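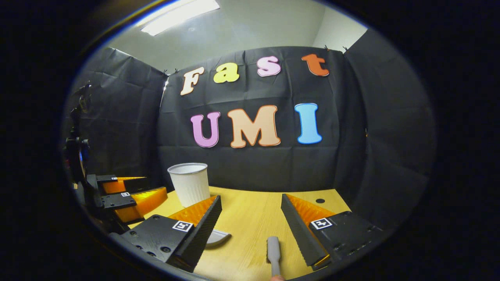

Subject: Re: [supplies] cups for the fall coffee morning
From: Walter Henao

Hi everybody,

Catching up on this thread with my second coffee, so forgive the length!

On October 4-ish... oh, I'll just quote it, Metia wrote:

> We have up to 200 people coming through and I need to order
> paper cups this week. Last year's were the smooth thin ones
> and I got a lot of complaints about burned fingers. Does
> anyone have a favorite? Also do we bother with sleeves or is
> that just more trash? Budget is tight, as ever.

Ribbed ones, please! I switched over in the spring and I'm never going back. The ridges run up and down the side and keep most of your hand off the hot part, so you can skip the sleeves (I think we threw out a whole bag of those last time, half of them never used). Get the kind with a rolled rim too. The cheap batch I bought from Iltska had a rim so flimsy it went soggy before I got to the bottom of a small tea.

White is fine. I know Cartwright Hall has those pretty printed ones, but people want to write their names on the side, and a marker doesn't show up on the dark blue. Plain white also looks nice on the wooden tables, which we are NOT covering with plastic this year, right? Those tables are a lovely warm color and it's a shame to hide them. Coasters at the ends, maybe.

As for how many, a case of 1000 works out a lot cheaper per cup than sleeves of 100. If you can live with leftovers, my closet has room and they'd get used up at the Balutton potluck anyway. I paid 19 dollars for my last small lot and felt a little robbed.

One more thing, could whoever has the big coffee urn check the spigot? It dripped all over my shoes in March. I have a spare washer somewhere in the garage and can bring it by after 4 if you tell me which house.

Walter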